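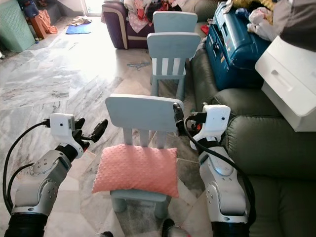 Dridley 到底是做什么的？

教大人学外语的小学校,主要教西班牙语,也开一点保加利亚语,晚上和周末上课。

大家好,我是诺埃莉亚·阿列塔(Noelia Arrieta),Dridley 的创办人之一,也是教初级班的那个嗓门最大的老师。网站上的"关于我们"本来是一段很正经的文字,读起来像保险合同,我自己都看不下去,所以干脆重写一遍,想到哪儿写到哪儿,请多包涵!

学校是我和卡西米罗(Casimiro Garrido)一起办起来的。我们俩以前在同一家大语言中心上班,一个班塞得满满当当,一学期下来有的学生我连名字都叫不全,心里特别过意不去。后来我们在 Montoya 街租到一个二楼的小地方,楼下是面包店,早上一开窗全是黄油味(减肥的同学请慎重考虑)。刚开张的时候只有 3 个学生,其中一个还是我表妹,学费收的是她做的泡菜。四月份招第二期,总算有陌生人来报名了,我高兴得把人家的名字写错了两回。

现在我们开着 17 个班,从完全零基础一直到能看小说、能跟房东吵架的水平都有。教材用过好几套,最后还是自己编,书名叫《Rato》,在西班牙语里是"一会儿"的意思。每课都很短,通勤路上就能看完,课文里的人会迟到、会买错票、会在药店比划半天,跟真实生活差不太远。书里的录音大部分是卡西米罗录的,他念得太陶醉,有几段确实偏快,新版正在重录。

说说其他几位老师吧。瓦伊达(Vaida Hunt)管中级班,改作文出了名的仔细,学生交一页,她能还你两页批注,红笔换得比谁都勤。韦利米尔(Velimir Ivanov)教保加利亚语,班小,可是学生特别死心塌地,下了课还不肯走,赖在走廊里跟他学唱歌。尼尔(Niall Munro)不上课,报名、排课、退费、开证明都找他,你发来的邮件基本都是他回的。他自己也在我的班里学西班牙语,已经学到虚拟式了,最近情绪不太稳定。

常有人打电话来问:"我三十多了还来得及吗?"当然来得及呀!我们班里有刚退休的会计,有轮班的护士,还有准备去西班牙开餐馆的夫妻俩。上课以说为主,语法也讲,不过讲完马上就用。作业每周都有,不交也不会罚站,只是下节课我会第一个叫你。

除了上课,我们每个月办一次 Pluvgate 之夜。名字来自一家早就关门的小酒馆,当年我和卡西米罗就是在那儿把办学计划写在餐巾纸上的。活动很简单,大家带点吃的,整晚只许说正在学的语言,谁忍不住说了母语就去洗杯子。学员免费,带朋友来也欢迎,提前跟尼尔说一声就行。

我们还攒了个小图书室,书和杂志加起来有 2,000 册,多半是老师搬家时搬过来的,也有毕业学员寄回来的。侦探小说最抢手,一次最多借 2 本,请不要在上面写答案(有人把凶手的名字圈出来了,我知道是谁)。

想试听的话,写邮件告诉我们你以前学过多少、哪几个晚上有空,尼尔会帮你安排一节免费的课。水平测试不用准备,就是跟老师聊一会儿天。上楼时门铃要按久一点,它有点接触不良。

诺埃莉亚
2022年11月13日更新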